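6 July 2023 - parts return, packing hall

Second week of the arm trial for the Tilberg line. The question from Skodar is whether small parts can be put back into numbered bins by an arm, and what the two people on that station do if they can. Current manual figure is 174 parts per shift, all logged on paper at the end.

Bench work is place-to-cell only. Vision is off, positions are taught by hand.
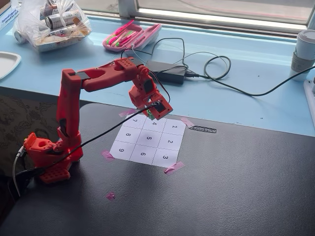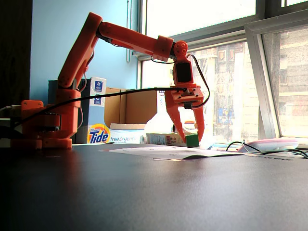 The station staff lose the sorting and keep the checking. On the Zadeck line that swap came with a new screen and no change to the rota, and the checkers ended up standing for the whole shift. I would fix the rota first. Numbering also needs agreeing: our bench sheet runs 1, 2, 3 down one column and then starts the next at 4, whereas the hall bins are numbered along the row. Anyone moving between the two will misread a fault message. Hall numbering wins, reprint the sheet.

Open points:

- Rusnák quote for the guard, ref. 1807, still lacks a delivery date.
- Stop button within reach of both seats - currently one.
- Three faults in a row should hand the job back to the operator. Threshold to be set by the station, not by us.
- Paper log stays until the end of July.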